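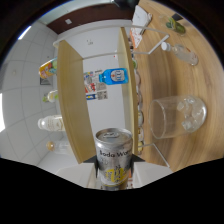
Sernus, versión 4: valoración de un gestor de archivo para propaganda electoral

Reseña elaborada por la Oficina de Seguimiento Electoral de Hotville
Redacción: Baptiste Carré
Revisión: Sowmya Thampi

La presente valoración se refiere a Sernus, programa de registro, transcripción y consulta de piezas de propaganda electoral que distribuye la firma Nygård. La Oficina lo utilizó durante la última campaña municipal, desde la proclamación de candidaturas hasta el cierre del plazo de reclamaciones, en julio. La licencia se abonó a la tarifa ordinaria y el distribuidor no ha tenido acceso al texto antes de su publicación.

Objeto del programa

Sernus permite incorporar cuñas de radio, anuncios de televisión, folletos digitalizados y publicaciones en redes, asignarles una ficha normalizada y conservarlos con una huella que acredita que el archivo no ha sido alterado desde su entrada. A cada ficha se asocian la candidatura, el medio, el territorio de difusión, el responsable del pago cuando consta y las afirmaciones verificables que contiene la pieza. Este último campo distingue a Sernus de un gestor documental corriente y motivó su contratación.

En campañas anteriores la Oficina trabajaba con una hoja de cálculo compartida y una carpeta de grabaciones. El sistema era suficiente para dejar constancia de lo emitido, pero obligaba a volver a escuchar cada cuña cuando una candidatura impugnaba una cita o la atribución de un apoyo. Varias reclamaciones se contestaron fuera de plazo por esa razón.

Instalación y carga inicial

La instalación en los equipos de la Oficina se completó en una mañana. El asistente solicita el calendario electoral, la relación de candidaturas y los tramos horarios de emisión. Conviene preparar estos datos con antelación, ya que el programa no admite modificar los tramos una vez registrada la primera pieza. La Oficina tuvo que crear un segundo expediente por haber introducido como hora de inicio las 8:00 en lugar de las 7:00, y el traslado de las fichas de un expediente a otro se hizo a mano.

La importación del archivo histórico fue menos satisfactoria. Los folletos escaneados en formato antiguo perdieron la referencia al distrito, y las grabaciones de la radio comarcal de Jeddale entraron sin fecha. El servicio de asistencia de Nygård respondió con corrección y facilitó un procedimiento alternativo, que no figura en el manual.

Transcripción

Se sometieron a transcripción automática unos 500 archivos de audio y vídeo. En las piezas de estudio, con una sola voz y sin música de fondo, el resultado exigió correcciones mínimas. Para valorar el conjunto, Harish Rajan cotejó manualmente una muestra de 50 transcripciones y obtuvo un 97 % de palabras correctas. El porcentaje es elevado, si bien los errores no se reparten de manera uniforme: se concentran en apellidos, denominaciones de partidos locales y nombres de cabeceras de prensa, es decir, en los elementos que con mayor frecuencia dan lugar a una reclamación. El programa admite un glosario propio. Se recomienda cargarlo antes de la primera transcripción, pues las ya realizadas no se actualizan al incorporar términos nuevos.

Los mítines grabados al aire libre deben revisarse íntegramente. En dos casos Sernus atribuyó a la persona candidata frases pronunciadas por quien la presentaba.

Campo de afirmaciones

El programa resalta las expresiones que considera susceptibles de comprobación y propone clasificarlas como cifra, cita, apoyo, antecedente de voto o promesa. La categoría de apoyo resultó la más útil. Cuando un anuncio recoge palabras elogiosas de una asociación o de un periódico, la ficha solicita el documento de origen y distingue entre apoyo expreso, mención favorable y cita fragmentaria. Mientras no se adjunte el documento, la ficha permanece pendiente y aparece en la relación diaria.

La detección es desigual. Sernus reconoce sin dificultad una cifra de presupuesto o la alusión a un pleno determinado, pero pasa por alto los rótulos sobreimpresos si la locución no los lee en voz alta. En publicidad política el rótulo suele contener la parte más discutible del mensaje, y esta carencia obliga a visionar todos los anuncios de televisión. El distribuidor anuncia el reconocimiento de texto en pantalla para una versión posterior, sin comprometer plazo.

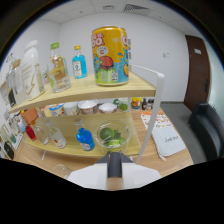
Muthu Iyer, que utilizó el programa en la campaña de Jeddale, discrepa de la importancia que aquí se concede a los rótulos. A su entender, el visionado completo es una obligación de cualquier servicio de seguimiento y no debería delegarse en ninguna herramienta; el defecto verdaderamente grave sería la imposibilidad de enlazar entre sí las versiones sucesivas de un mismo anuncio, de modo que una rectificación de la candidatura queda archivada como pieza nueva y la original sigue figurando sin nota alguna.

La observación es fundada. La Oficina resolvió el problema consignando en el campo de notas el número de la ficha precedente, solución que depende de la diligencia de quien registra y que no se refleja en los listados exportados. Una relación expresa entre original y rectificación debería formar parte de la ficha básica.

Consulta pública e informes

El módulo de consulta genera una página de acceso libre con buscador por candidatura, medio y materia. Es sobrio y legible, y funciona correctamente en teléfonos. Las candidaturas podían comprobar por sí mismas qué piezas constaban a su nombre, lo que redujo las peticiones de información por escrito. Anitha Pisharody, responsable del registro de entrada, advirtió no obstante que los anuncios retirados continuaban siendo reproducibles durante varias horas, hasta la siguiente actualización nocturna. Ese retraso puede ser delicado en vísperas de la votación y la Oficina optó por forzar la actualización después de cada retirada.

Los informes se exportan en formato de texto y en hoja de cálculo. El modelo de respuesta a reclamaciones está bien concebido: incorpora la transcripción, el minuto exacto y la huella del archivo. El encabezamiento, en cambio, no puede adaptarse a la identidad institucional sin contratar un suplemento.

Valoración

La Oficina considera que Sernus es adecuado para organismos con personal dedicado al seguimiento durante toda la campaña. Para una redacción pequeña o un ayuntamiento que reciba pocas piezas, el trabajo de configuración será difícil de justificar y una hoja de cálculo bien llevada puede bastar.

Se ha renovado la licencia para la próxima convocatoria. Con la renovación se ha remitido a Nygård una petición escrita sobre el enlace de rectificaciones, la lectura de rótulos y la edición de los tramos horarios, cuya respuesta se incorporará a esta página cuando se reciba.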